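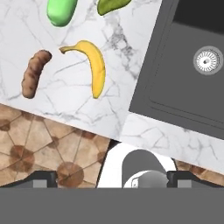 A banana and other foods on a marble countertop.

Why do bananas turn brown?

A banana is still alive after it is picked. Its cells make a gas called ethylene, which tells the fruit to ripen. Starch changes into sugar, and the green colour in the peel breaks down to show the yellow.

Brown spots come later. When cells are damaged, an enzyme mixes with oxygen from the air and makes a dark pigment – the same kind found on a cut apple.

Try it: put one green banana in a closed paper bag and leave another on the bench at 20 °C. Check both after 6 days. The bag traps ethylene, so the first banana should ripen faster. Record the colour of each peel.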